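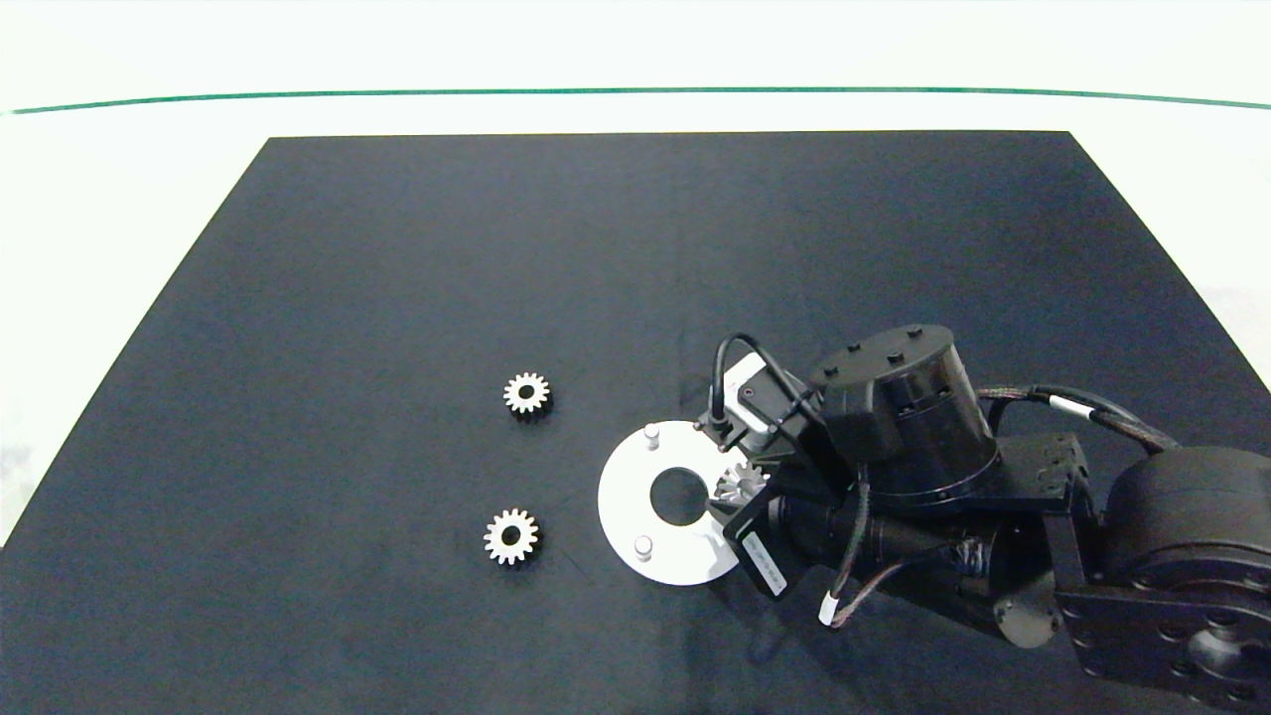
## Working with Hollero: common questions

Hollero is a marine supply and port services company. We deliver spare parts, stores and provisions to commercial vessels, arrange crew transfers, and handle small repairs alongside. The answers on this page cover what new customers, suppliers and job applicants ask most. They were last reviewed on December 30, 2018. If your contract says something different from what you read here, the contract applies.

### Who owns the company?

Hollero is privately held. Jolán Magyar founded it and is still the majority owner. The rest of the shares belong to employees who have completed four years of service. There are no outside investors and the shares are not traded.

### How did it start?

Jolán was a purchasing clerk for a barge operator named Bíró. Part of the job was finding replacement pump and winch parts for older boats whose makers had closed. After a while other operators began calling with the same problem, and Bíró agreed to let the parts desk become a separate business. Hollero rented one room in the Bíró yard for the first two years. Bíró is still a customer and pays the same rates as everyone else.

### What is Flaveck?

Flaveck is our warehouse and workshop subsidiary. It receives goods, stores them, packs them for delivery and does light machining. You may see the Flaveck name on packing slips and on the invoices for storage. It is the same group, and one account covers both.

### What is Lirkico?

Lirkico is our online ordering system. It is a product name and has no staff or bank account of its own. If you get a payment request in the name of Lirkico, do not pay it. Forward it to the accounts office.
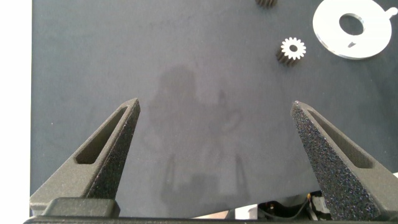

## Opening an account

### Who can open an account?

Any registered vessel owner, operator, manager or agent. We also accept shipyards and repair contractors. We don't sell to private boat owners, mostly for insurance reasons, but the front desk keeps a list of chandlers who do.

### What paperwork do you need?

- Company registration
- Tax number
- Name and signature of the person allowed to place orders
- One trade reference from the past year
- A list of vessels, if you want orders billed by vessel

Scans are fine for everything except the signature form, which has to reach us on paper. You can begin ordering on prepayment before it arrives.

### How long does approval take?

Usually two working days for a prepaid account. Credit accounts take longer and depend on how fast your trade reference answers us. If you have heard nothing after eight working days, call and ask, as the file may be waiting on a missing page.

### Can an agent order on our behalf?

Yes, with a letter from you. The letter should state whether the agent or the owner pays. We will not split one order between two payers. If the agent changes, send a new letter before the next port call – we can't act on a phone message for this.

### Is there a minimum order?

No minimum for goods collected at the warehouse. Deliveries to a vessel at anchor carry a launch charge, which is the same for one carton or a full pallet. Many customers hold small items until the next larger order for that reason.

## Parts and orders

### How many items do you stock?

The catalog currently lists 2,189 items held in the warehouse. Many more can be ordered from makers. Lirkico shows stocked items with a shelf code and ordered items without one.
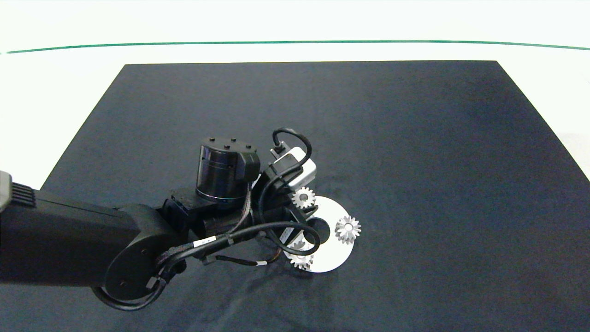 *On the dark cloth: flat white disc*

### The part I need is no longer made. Can you still help?

Often, yes. Send the maker's name, the model, the serial number if it can still be read, and a photo with a ruler next to the part. We first search our own stock and the lists of surplus dealers we know. If nothing comes up, Flaveck can quote for making a copy of some simple parts: bushings, spacers, pins, plain flanges and similar. We do not copy anything that needs class approval, anything under pressure, or lifting gear of any kind.

### Do you need the old part?

For a copy, yes, unless you have a full drawing. Tag it with the vessel name and order number. We return it with the new one. Parts sent without a tag are kept for a month and then scrapped.

### Why did the price change between my quote and my invoice?

A quote is good for the period printed on it. After that, the maker's current price applies. Freight on ordered items is also an estimate until the goods are weighed. If the final figure is higher than the quote and the quote was still valid, write to accounts and it will be corrected.

### Can I cancel an order?

Stocked items can be cancelled any time before they leave the warehouse. Ordered items can be cancelled only if the maker agrees, and we pass on whatever fee the maker charges. Made-to-order parts can't be cancelled once material has been cut.

### What about returns?

Unused goods in their original packing can come back within the return period shown on your invoice. Electrical parts can't be returned once the bag is opened. Provisions can't be returned at all, though we do credit anything that arrives spoiled or short if the ship's cook or mate notes it on the slip at delivery.

## Delivery

### When should I place an order for a port call?

Stocked goods: the day before arrival at the latest. Ordered goods: as early as you can. Fresh provisions need two days. We take late orders when a truck and driver are free, and there is a surcharge for them.

### What happens if the vessel is delayed or skips the port?

Tell us as soon as you know. Dry goods go back on the shelf and wait for new instructions at no charge. Fresh goods are harder, and we bill whatever can't be resold. Crew transfers cancelled after the driver has left are billed in full.

### Do you handle customs?

We prepare the papers for ship's stores and spares in transit. We don't clear cargo. If a part is being landed for repair and then going back aboard, say so when you book, because it needs a different form and the form can't be filled in afterward.

### Are your offices open over the holidays?

In late December the office runs on short hours and the warehouse keeps one crew on duty. The emergency number on your account card is answered day and night all year.

## Payment

### What are your terms?

Prepaid accounts pay on order. Credit accounts pay on the date shown on the invoice. We accept bank transfer only. Drivers and launch crew are not allowed to take cash, and please don't offer it.

### Your bank details look different from last time. Is that right?

Probably not. We have used one bank account since the company was formed. Call the office on the number you already have for us before sending anything. Do not use a number given in the email.

### Can I get one invoice a month?

Credit customers can. Ask accounts to switch you over. It takes effect with the first order of the following month.

## Jobs and training 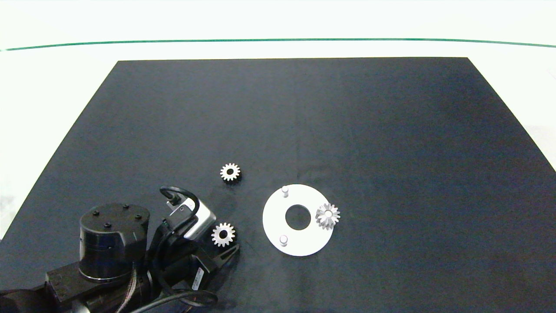
*Small spur gear on a black mat*

### Are you hiring?

Open jobs are posted on the board at the gate and on the careers page. We look most often for drivers, warehouse hands, launch crew and people who can read technical drawings. Office jobs come up less often.

### Do I need experience at sea?

Not for most jobs. Launch crew need the usual certificates. For the parts desk, time spent in any kind of repair shop is useful, and several people there came from farm equipment and truck repair.

### Do you take apprentices?

Yes, at Flaveck, four each year. The apprenticeship is paid. Applicants need to have finished school and pass a short arithmetic and measuring test on site. Those who don't pass may try again the next year.

### Who do I speak to about supplying goods to Hollero?

Write to purchasing with your price list and delivery area. We try to buy from nearby businesses where the price and quality are close. New suppliers start with a small order, and we pay the first invoice on receipt.

### Where do complaints go?

To the account desk first. If you get no answer, or an answer you don't accept, ask for the file to go to Jolán Magyar. Include the order number and the vessel name – without those it takes much longer to find anything.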